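Vemano Fabric Brush, long handle
Item group: Care of textiles
Maker: Lodley
In stock, sent from our Mosemitz warehouse

The Vemano is a brush for cleaning textile surfaces without water. It takes up lint, hair, crumbs and the small pills which come on wool and felt after much use. We have sold the short model for several years, and many customers have asked us for a handle that can be held with both hands. Now we have it.

The head is natural rubber on one side and fine bristle on the other side. You begin with the rubber. Pull it toward you in short strokes, always in the same direction, and the hair collects into a roll that you can pick up with the fingers. After this you turn the brush and go over the same place with the bristle, so the pile stands up again. On felt, please use only light pressure. On short carpet you can press more.

Suitable for: felt, baize, wool blankets, upholstery, car seats, short pile carpet, table covers.
Not suitable for: silk, velvet, knitted fabric with open loops, leather.
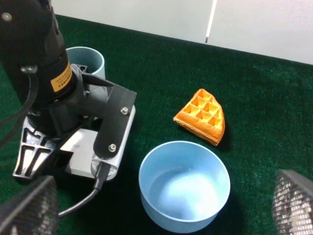
Dark green felt on a tabletop.

Dark colors are the most difficult, as every owner of a card table knows. A light gray fiber is seen from the other end of the room. For dark cloth we advise to do the bristle side two times, the second time across the first direction, and to look at the surface with a lamp held low from the side. What you don't see from above you will see with the lamp.

The brush doesn't need power and there is nothing to refill. Sticky rollers do the work quickly, but they leave a little glue in the pile, and with the months this glue catches new dust. For this reason we don't sell them any more.

Details
Total length: 18 inches
Width of head: 5 inches
Handle: oiled beech, with a cord for hanging
Rubber: natural, gray
Bristle: mixed, medium soft
In the box: brush, cleaning comb, printed instructions
Guarantee: 2 years on handle and head, not on the bristle 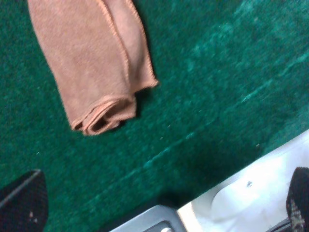 The rubber side can be washed with warm water and a little dish soap. Let it dry flat, away from the heater. The bristle side should not become wet — use the comb that comes in the box and pull the fibers out from the middle to the ends. If the rubber becomes shiny after long use, rub it one time with fine sandpaper and it will grip again.

The replacement head fits also on the old short handle, if yours was bought after we changed the screw in May. Older handles have the thinner screw and need the adapter, which we put in the package free of charge. Please write "old screw" in the order field. We can't see from your customer number which handle you have.

Many people ask about the difference to the Phuthong brush, which we also carry. The Phuthong has a wider head and harder bristle and is made for carpets and doormats. It is too rough for felt. If you have mostly floors, take the Phuthong. If you have tables, chairs and blankets, take the Vemano. With dogs in the house it can be reasonable to have both, but please try one first.

What customers write

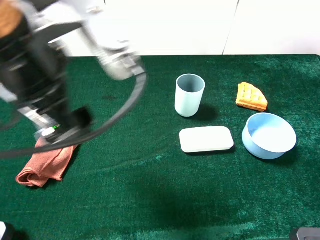 Timo Strobel: We have a felt cover on the table in our club room and eat there too, so there are always crumbs. The vacuum cleaner pulled the cover up and made waves in it. With the brush it stays flat. I only wish the cord was longer, it does not go over our hook. Four stars.

Thank you for this remark. The cord is only tied, not glued, and you can change it for any cord that goes through the hole. Concerning crumbs: take away the big pieces by hand before you begin. If they are pressed under the rubber, they break and go deeper into the pile. Something greasy should be lifted with a spoon, and the spot should be left to dry completely before any brushing. For fresh grease the brush is the wrong tool.

Delivery inside the country takes roughly 7 working days. Returns are possible when the brush is unused. Because of hygiene we can't take back a head that has hair in it. 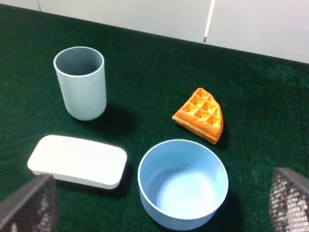
Maiara Portela asks if the brush will also remove the marks that a cup or bowl leaves when it has stood on the cloth for a long time. Partly, yes. Hold a steam iron a hand's width over the mark, don't touch the cloth, then wait until it is dry and use the bristle in small circles. Light marks go away in this way. Old marks in thin felt often stay a little visible, and then a second steaming on another day can help.

Price and availability last checked 11 December 2018. For orders of several pieces for clubs, schools and hotels, please use the contact form and name the quantity and the kind of fabric.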